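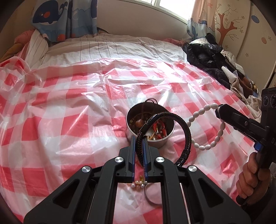 Figure 1. Mixed jewelry in and beside a stainless-steel cup on a bed. Braided leather bracelet, white beaded necklace, pearl earrings, silver bangle.

Stirkum Institute, Care and Storage of Small Personal Goods
Handout 3: Separating and storing mixed jewelry
Revised 16 March 2024

1. Scope

This handout covers the separation of jewelry that has been stored together in one open container, and its transfer to divided storage. Repair, valuation and gemstone identification are outside the scope. Cleaning is treated only as far as it affects storage; the full procedure is in Handout 4.

Read sections 2 to 4 before the practical session. Section 6 is used during the session.

2. Terms

Container stock: everything held in one cup, jar, dish or box at the start of work.

Strand: any item whose length is much greater than its width and which bends freely. Chains, cords, thread bundles and strung beads are all strands.

Rigid item: an item that keeps its shape when lifted. Most bangles and rings are rigid.

Small fitting: a clasp, jump ring, ear wire, ear nut or end cap, attached or loose.

Snag point: any place on one item that can catch another. Ear wires, open jump rings and prongs are the usual ones.

Tangle: two or more strands that cannot be lifted separately without one moving the other.

3. Why the open cup is a poor long-term store

A cylindrical cup has a small footprint and takes a large quantity. Both are reasons it is used. The disadvantages come from the same shape. Items go in from the top and settle downward, so the rigid and heavy pieces move toward the base and the light strands are left near the rim or standing out of it. In Figure 1 the thin brown cords project above the top edge, and the red and orange threads fill the right side of the opening together with gold chain. Chain held against thread is the combination that takes longest to separate. The links close on individual fibers, and pulling tightens the contact.

Metal cups have a second disadvantage. The wall is harder than pearl, amber, shell and most plastics. Items that are taken out and put back every day are rubbed against the rim each time. A fabric lining reduces this but gives ear wires something to catch on.

The catalog for the institute's teaching collection lists 3,632 pieces. Of these, 426 were received in open containers of one kind or another, and are marked OC in the condition column. Students using the collection for the written assignment should filter on that mark first.

4. Grouping by material

Group by the material most easily damaged, even if it is a minor part of the item. A leather cord with a metal clasp goes with leather. Pearls on gold wire go with pearls.

4.1 Leather and textile cord
Store loosely coiled or laid flat. Leave the clasp closed so that the two ends do not separate and catch. Braided leather takes a set if it is folded sharply and the crease may remain. The bracelet in Figure 1 is a thick woven cord with a rectangular clasp; a cord of this type should be given a compartment wide enough for its natural curve. Do not use sealed plastic bags for leather.

4.2 Pearl
Nacre is soft and is marked by metal edges, including the edges of its own wire if two earrings are allowed to lie across each other. Store pearl earrings in pairs, wires pointing the same way, in a lined compartment with nothing else in it. Wipe with a soft dry cloth. No ultrasonic bath, no ammonia, no silver dip. Pearls are described in the catalog by color (white, creamy white, gray, other) and the word "pearl" is used there for natural, cultured and imitation alike unless a test is recorded.

4.3 Strung beads
The bead may be hard, but the string is the weak part. Long bead necklaces should be laid flat in an open loop or an easy S. Hanging storage is acceptable for short, light strings on beading wire. It is not recommended for silk, which stretches. Lift a necklace with support at more than one point where possible. When a single end is raised, the load on the string is greatest just below the grip.

4.4 Fine chain
Close the clasp. Lay straight if the drawer is long enough, otherwise coil once around a card with notched edges. One chain per card.

4.5 Rigid metal
Bangles may be stacked if they are plain and of the same metal. Place a strip of tissue between polished faces. Silver is kept apart from rubber, wool and untreated cardboard, all of which can speed up tarnish.

4.6 Amber and similar
Amber is light, soft and brittle. Amber-colored beads of unknown material are handled as amber until identified.

5. Work surface

A bed is a common work surface in private homes because it is large, padded and near the place of storage. Padding protects dropped items. It also dips under weight, and small fittings move into the dip. Where a bed is used, lay a plain light-colored sheet or towel flat over the working area and keep the container toward the middle, away from the edge and the pillows. Knitted covers and anything with an open loop in the weave should be removed first.

On a table, use a tray with a raised lip and a felt or suede-cloth base. The Mercado tray in the practical room has a removable base. Brush it out between groups.

Light should come from the side opposite the working hand. A low side light shows fine chain better than a ceiling light.

6. Procedure

6.1 Record the container stock before touching it. One photograph from above and one from the side are enough.

6.2 Remove anything already outside the container. Earrings and bangles lying next to a cup are placed in their groups first. This clears the surface and prevents them from being covered by the strands that come out later.

6.3 Take out free strands. A free strand is one that rises with no movement in the rest of the contents. Lift upward until it is clear of the rim, then sideways. Do not drag a strand over the rim.

6.4 If the contents move, stop and lower the strand. Find the crossing. Work on the upper strand only.

6.5 When no free strands remain, tilt the container and let the contents slide out as one mass. Do not shake.

6.6 Remove rigid items from the mass. Several tangles will open at this stage with no further work.

6.7 Separate chain from thread last. Spread the chain with two blunt pins, moving outward from the tightest point. Dry work only. Oil and talc are sometimes suggested for chain knots, and neither is to be used where thread is present.

6.8 Limit each attempt on a knot to 3 minutes, then move to a different part of the tangle.

6.9 Check the empty container and the surface beneath it for small fittings. Loose fittings go into a labeled envelope, not back into the cup.

7. Divided storage

Shallow drawers with fixed dividers suit most household quantities. The Wesine insert used in the session has compartments of mixed width; the narrow ones are for rings and earrings, the wide ones for coiled cord and bangles. Long bead necklaces need the full-length channel at the front.

The Plunport roll is provided for comparison. It is a fabric roll with ties, suitable for travel, and it holds chain well. Bangles distort the roll and prevent it from closing.

Label the compartment by material group and not by owner or occasion. Items in daily use may be kept in a small dish, one layer deep, and returned to the drawer weekly.

8. Assignment

Select one OC entry from the catalog. List its contents by the groups in section 4, identify the snag points, and state the order in which you would remove the items. Include a sketch of the drawer layout with compartment widths. Two pages maximum, sketch included. Submit on paper at the practical session.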